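Trevdale library opens its kitchen table for shared lunches

07/08/2021

The public library in Trevdale has started a shared lunch for residents who would like company in the middle of the day. The first meal was served this week in the reading annex behind the main building, and the library plans to repeat it until the end of the summer holidays.

The idea came from a survey which the library sent out in spring together with the housing association Orkavel. The association received 1,087 answers. Many people wrote that they had eaten alone on most days during the past year, and that they missed a place where they could sit down without having to buy something. The library had the annex standing free after the language courses moved online, so it offered the room.

Places are limited. The annex can take 30 guests at one time under the present rules, and the library asks everybody to book by telephone or at the front desk before noon on the day before. Some 60 people asked for a place in the first days, and for this reason there are now two sittings, one at half past eleven and one at a quarter to one. Those who did not get a place are on a waiting list and will be called first for the next date.

The food is simple. Soup and bread are delivered by Mousavi, the bakery and kitchen at the bottom of Station Road, which cooks one soup with meat and one without. Guests pay what they can into a box by the door. The library says that the money goes to the bakery and that it does not earn anything from the lunches.

Dishes were a longer discussion than the food. The library did not want to use paper cups and plates, and the annex has no dishwasher, only a sink. Orkavel has now lent bowls and mugs from its old common room, and guests are asked to rinse their own after the meal. It is also possible to bring a bowl from home – several people on the waiting list have already asked about this.
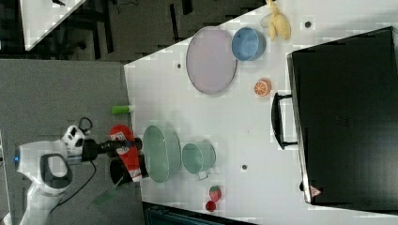

The lunches will continue through August. After that the room is needed again for the autumn courses, at least in the mornings, and the library is looking for another place nearby. The town has named the former ticket hall at the bus station as one possibility, but the heating there must be repaired before anybody can use it in the cold months.

Guests who cannot walk to the library can take bus number 7, which stops in front of the main entrance. The side door to the annex has a ramp. Anyone who needs help with getting from the bus stop to the room can say so when booking.

The local shop Wusurus has offered fruit for the coming dates, mostly apples and plums. Children are welcome at both sittings but should come together with an adult. Bookings for the next lunch are open now, and the menu is on the board beside the front desk.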